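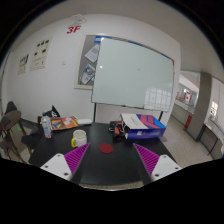 Ribs are for corduroy, according to the first reply to my note on the Sturkesar thread, and a flat rubber pad will hold anything a ribbed one will hold for a third of the trouble. No signature, no greeting, a thumbs-up underneath from someone who has never once thumbed up anything of mine. I read it over breakfast and was annoyed until lunch, partly because I had been leaning toward flat pads myself and now felt obliged to give the ribs a fair hearing.

So, Wednesday: finger day. The Stonero pair is the magenta one, the triangles with the ridges, and it was still on the white plates from last time. The Flimby pair is flat and firm and came in a bag with a sheet of instructions that stops after the second step. I had planned to swap between them every few grasps to keep things even. Three screws a side cured me of that. Ribs in the morning, flats in the afternoon, and if the comparison is lopsided on account of my blood sugar then the writeup can say so.

Objects: the water bottle, the mug with the yellow handle, the printed container, the red coaster. I wanted to add the spray bottle and was talked out of it by my own wrist.

I do all of it by hand, holding the gripper and pretending to be an arm, which is a humbling way to spend a day at my level of education. An arm doesn't creep closer when a grasp starts going badly. An arm doesn't tilt its head. I noticed around ten that I was tilting mine on every approach, as if the coaster might look thicker from the side, and that the whole rig was tilting with me. The camera saw every bit of it. Half the morning's horizons look like the deck of a ferry.

The bottle first, since it's the one everybody asks about. Ribbed pads, straight in, close, lift. The thing I like about the Stonero fingers is that they give before the bottle does. With a thin plastic bottle there's a moment when you hear it start to crackle, and with these I heard that much less often. They wrap a little. It feels like shaking hands with someone polite.

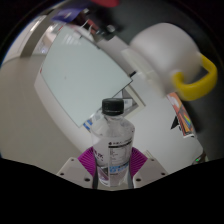
Stonero pads on the water bottle, whiteboard behind.

What I don't like is the letting go. They hang on for a beat after I've released the trigger, and if I'm already backing away the bottle comes along for a bit and then goes over. I've started counting "one" under my breath before I retreat. It helps. It also means that anyone walking down the corridor hears a grown adult saying "one" over and over at a table.

Camera notes, before I forget them again. The wide lens keeps both fingertips and most of the room in view, which I want for the tracking, and the whiteboard is a disaster for the tracking. It's huge and blank and it reflects the windows. The Minhas software looks for corners to hang on to, and on that board it finds the reflection of the window grid and decides this must be an excellent solid wall. Then I move, the reflection slides, and the software concludes that the table has slid. I lost 70 clips to this on the first pass before I thought to open one and look at the path. It showed me walking calmly through the wall under the 3F.

The fix is junk. More things with edges on them. The big box with the bands of color helps a great deal, so does the magazine, and the pile of cables I've been meaning to clear for a month is apparently the best visual landmark in the building. I have stopped meaning to clear it. There's a note in the Minhas manual about "texture-rich environments" that I used to find pompous and now find very supportive of how I keep house.

Next, the nested task: bottle into the container, container on the coaster, then back out again. I'd thought this would be where the ribs fell down. The fingers are thick at the root and the gap looks enormous until you've got something with a rim in it, and then every approach has to come in level or a tip catches. My first few were ugly. I got the hang of it by lining up on the cap and ignoring everything below, a piece of wisdom I'd pass on to the robot if I knew how.

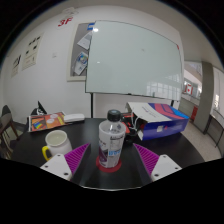 Nested task, fingers open, coaster underneath.

Taking it out again is better with ribs than with flats, no contest. I grab high, near the shoulder, and the pads follow the slope. The Flimby pair touches that same slope at one line on each side and the bottle swings like a bell. I tried it wider, narrower, and with some unkind language.

Flats did win the mug, though, and I should be fair about it. On the handle they're crisp. Close, lift, set down, done, no counting under the breath. The Stonero pads squish around the handle and the mug picks its own angle. If the job were all mugs I'd be ordering Flimbys tonight and sending an apology to the thread.

The job isn't all mugs. It's mostly bottles.

Coaster: neither. Both pairs pushed it across the table with great confidence. I got it up 2 times with the ribs, each time by running it to the near edge and pinching it where it stuck out, and I suspect that counts as cheating on any form that asks. Leaving it in the set anyway. Something has to keep me modest now that the software is speaking to me again.

After lunch I swapped the screws over, did the flats, swapped back at four because I didn't trust my memory of the morning, and did a last run of low grasps on the bottle, right down at the base.

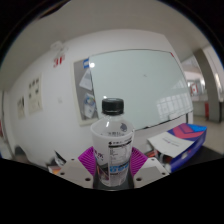
Low is slower to set up and much steadier once it's shut. Grabbed high, the bottle wobbles when I stop; grabbed low, it just stops when I do. The price is that my knuckles come within a hair of the table every time, and an arm with a fat wrist would hit it. I've written "check wrist clearance" on a sticky note and put the sticky note somewhere.

The day's take is 124 clips that pass, ribs and flats together, and that puts the whole set at 2936. I had been telling people three thousand for a week. I'll go back to telling them that tomorrow.

For the thread I wrote a reply in four paragraphs with a table, then cut it to: ribs for bottles, flats for mugs, see attached. Sent it at ten past six. The answer was there before I had my coat on. Had I considered suction?

Wrist sore. Order more screws, the short ones. Charge the battery tonight, the one with tape on it, and not the other one.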